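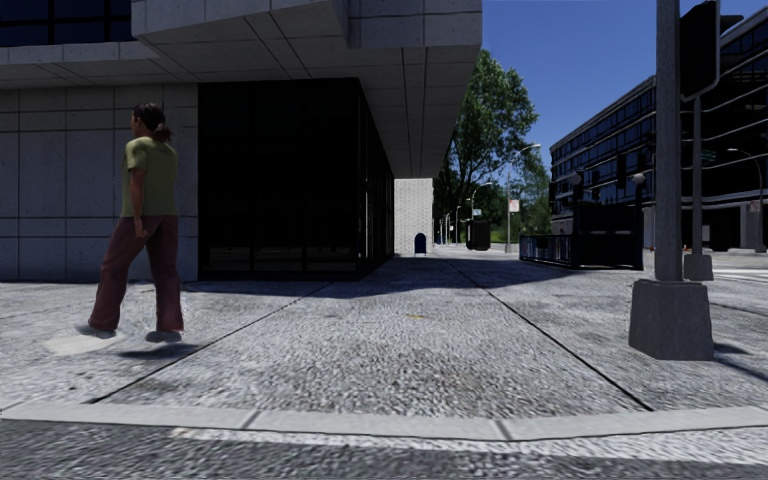

Re: [sectionals] Grirkel mile, camera times against saddlecloth times
From: Märta Myklebust
Date: 12 November 2020
In reply to: Eilif Moen

Eilif Moen wrote:

> I have now worked through the September meeting at Grirkel
> with both sets of times. Overall times agree well. The splits
> do not. In the mile handicap (nine runners) the camera splits
> have Gallel running the back straight faster than the
> saddlecloth unit says, and the turn slower. Rashidi, who was
> wide throughout, is worse in both sections.
>
> My first thought was the Provari export, as it rounds the
> clock before it subtracts. I have redone it from the raw
> file and the difference is still there. It is too large for
> rounding and it always has the same sign.
>
> Is anyone using the camera splits for ratings? If so, do you
> correct them, and for what?
>
> Eilif

Eilif,

I use them, with a correction, and I would not use them without one. Your overall times agree because the start and the finish are both timed square to the running line. The points in between are not. There are three separate effects in your splits and it helps to take them one at a time.

1. The line of sight at the back straight poles

The camera stand at Grirkel is on the finishing side, a little past the post. When you stop the tape as a horse's nose passes a pole, you are timing it to a line drawn from the lens through the pole, and that line meets the track square at one place only. At every other pole it meets the track at a slant, and the further out a horse is, the larger the error.

With the pole behind the horses as seen from the stand, a horse racing wide is picked up at a different point along the course from one on the rail, even if the two are level. Whether it is early or late depends on which side of the square line the pole falls. Rashidi is affected more than Gallel for this reason alone. 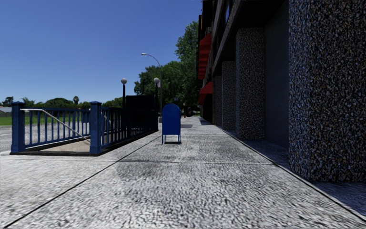

The cure is to work out where the slanted line crosses the path of each horse and shift the split to suit. You need the position of the pole, the position of the lens and an estimate of how far off the rail the horse was. People on this list who are new to it tend to draw the gate across the track in the wrong direction, so try it on paving first. Take the long thin joint that runs diagonally towards the corner of the blue railings by the subway stairs. Two people walking level along that pavement, one well out from the railings and one close in, could cross such a line at different moments with no difference in speed between them. The joint that lies more or less level across the slabs further on is nearer to the sort of gate we want. Roald Strand's old worksheet does the shift correctly provided you enter the offset in metres from the rail and leave the sign alone.

For Gallel I put the offset at 2 metres on the back straight. I would not claim to read it any finer than that from the tape.

2. Scale along the turn

This is the larger effect and I think it accounts for most of what you found. Between poles you have been placing horses by measuring along the screen, which assumes that equal lengths of track take up equal lengths of picture. They do not, and the fault grows as the field runs away from the lens. On the turn, the far part of the section is squeezed, so a horse placed by simple proportion will be put in the wrong spot and the split moves with it.

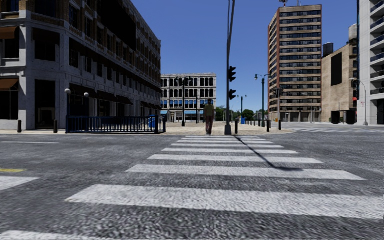 I fit a projective scale to each section instead, using the poles plus at least one known point between them. Two poles alone will not fix it, as a straight proportion will pass through both and still be wrong in the middle. The squeeze is easy to underestimate by eye. On a zebra crossing seen from the near kerb, the stripe in front of you is broad and the last few before the far kerb are thin and packed close together, and no one would lay a ruler on that and call each centimetre the same stretch of road. Running rail uprights do the job of the stripes for us where they can be made out. At Grirkel they can be followed as far as the middle of the turn, after which I use the drain covers and accept a wider margin.

Please also check which course length you have entered. The mile there is carded as a round figure, but the survey along the rail gives 1599 metres. It makes next to no difference to the overall time. It does matter if your software spreads the missing metre over all the sections, because it belongs entirely to the first one – the stalls were moved up when the crossing was relaid.

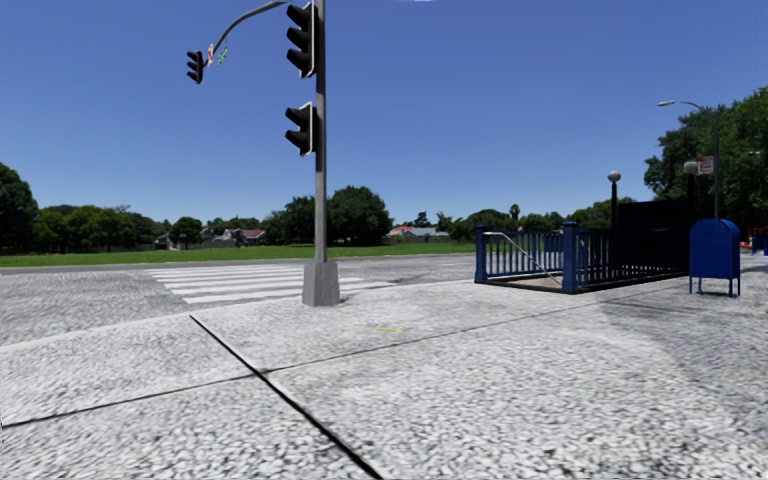
3. Clock drift between the two systems

The saddlecloth units are set before the first race and not again. By the mile handicap I had the two clocks apart by about 2 frames. It is a fixed offset within any one race, so it drops out of every section that is timed by the same system at both ends. It does not drop out if you start a section on the camera and end it on the unit, which the Provari export will do without warning wherever a unit has lost signal. Look for an asterisk in the source column. Torbjørn Grønli has a filter that throws those rows out and he may post it if asked.

What I would do with the September meeting

Correct for the scale first, then for the line of sight, then remove the mixed rows. The order matters a little, as the line of sight shift uses the position you get from the scale. When I ran the mile handicap this way Gallel's back straight and turn both came inside the margin. Rashidi's turn did not. I suspect the saddlecloth unit there, having seen it jump on the bend in the raw track, but I have only the one race to go on.

Wian Pillay asked last month whether any of this carries over to the sprint course. The line of sight part does. The scale has to be fitted afresh, and I have no survey for the chute, so if anyone holds the rail measurements please send them to the list.

Eilif, could you let me have your raw file for the other races on the round course? I have the tape but not the unit data.

Märta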